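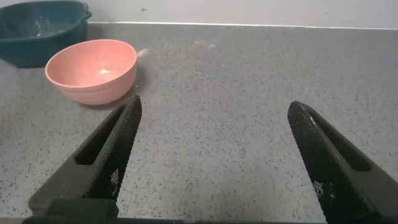
Counter robots at the Pinham kitchen: questions from staff

Last updated February 2, 2023

These answers cover the two-finger arms being brought into the preparation and wash-up areas at Pinham. They apply to kitchen assistants, wash-up staff, cooks and shift leads. Agency staff should read the sections on safety and stopping before their first shift.

What will the arms do?

They move bowls and basins along the counter, place them at the wash-up end and return clean ones to the shelf. They do not cut, cook, portion or season food. They do not handle knives, glass or anything with a lid that is not clipped shut.

Will the arms replace anyone?

No post is being removed in the first year. The agreement between Oyelaran Catering and the staff side covers all 81 people on the Pinham rota, including those on part-time contracts. Hours will not be cut as a result of the arms during that period. What happens after the first year will be discussed with the staff side before any decision is made, and this page will be updated when there is something to report.

How does the job change?

Wash-up staff will spend less time carrying and stacking and more time checking, scraping and loading. Each shift will also have one person named as counter lead. The counter lead clears faults, logs stops and decides whether an arm stays in use. The role rotates weekly and carries a supplement, shown on the payslip as a separate line.

Can I refuse to be counter lead?

Yes. Tell your shift lead before the rota is published. You do not need to give a reason, and it does not affect your other duties or your place on the rota.

What training is there?

There are two parts. The general session is for everyone and covers stopping an arm, keeping clear of it and reporting a fault. The counter lead course takes 13 hours, spread over several shifts, and is paid at the normal rate. If you missed the general session in January, ask for a place on the next one. You may work in the kitchen in the meantime but not within the marked area while an arm is running.

How does an arm know what it is picking up?

A small camera near the gripper looks along the fingers at the counter. The Trakudon software compares what it sees with a list of known items and picks a grip. Items not on the list are left alone and flagged on the screen. There are 69 items on the list at present. If you bring in a new bowl or tub, even one that looks the same as an old one, ask the counter lead to add it first.

Does the camera record staff?

It points at the work surface, and hands and forearms can come into view if someone reaches across. Footage is kept for 5 days for fault finding and then deleted. It is not used for timekeeping, performance reviews or disciplinary matters. Requests to see footage go through the site office, and you may ask for a copy of any request that concerns you.

Why do the fingers have a rough surface?

Plastic bowls are slippery, more so with grease on them. The texture gives the fingers more hold at a lower squeezing force. It also traps food, so the fingers must be brushed at each clean. Wiping alone is not enough.

How clean does the counter need to be?

The same standard as before. Crumbs and small spills do not stop an arm, but they can confuse it about where the edge of a bowl is, and a bowl set down on residue may slide. Wipe the counter at each changeover and whenever you see a build-up. Stop the arm before wiping. Do not work round it while it moves.

Where should I put bowls and basins?

- Basins go at the back, against the wall.
- Bowls go in front of the basins, the right way up and empty.
- Leave a clear space on at least one side of each item so that a finger can get past it.
- Do not nest bowls of different sizes.

The arm will try again if its first approach fails. After a second failure it moves back and waits for a person.

What do I do if an arm drops something?

Press the stop button first, then clear up. Log the drop on the sheet by the door, with the time and the item. Food that was in a dropped container is thrown away under the usual rule. Staff will not be held responsible for items dropped by an arm.

Is it safe to stand beside a running arm?

Stay outside the marked area unless you are the counter lead. The arm slows when it detects contact and stops if the contact continues. The fingers can still pinch, and the speed limit should not be treated as a replacement for distance. Loose sleeves and apron strings must be tied back.

Who can restart an arm after a stop?

Only the counter lead. If the counter lead is on a break, the arm stays off and the work is done by hand. Breaks are not to be shortened or moved to keep an arm running.

The screen uses words I do not know. Is there a list?

A printed list is kept next to each screen. The most common message is "grip not confirmed", meaning that the fingers closed but the software could not tell whether they were holding anything. Emis, the name shown at the top of the screen, is the logging system and not a separate machine.

Will the arms set the pace of work?

The arms are set to wait for people. If a queue builds up at the wash-up end, the arm pauses until there is room - it does not raise an alarm or record a delay against the shift. If you find that the pace has changed in practice, report it to your shift lead or staff representative.

Where do I send a question that is not covered?

Use the box outside the site office or speak to your shift lead. Replies are added to this page. Questions can be left without a name.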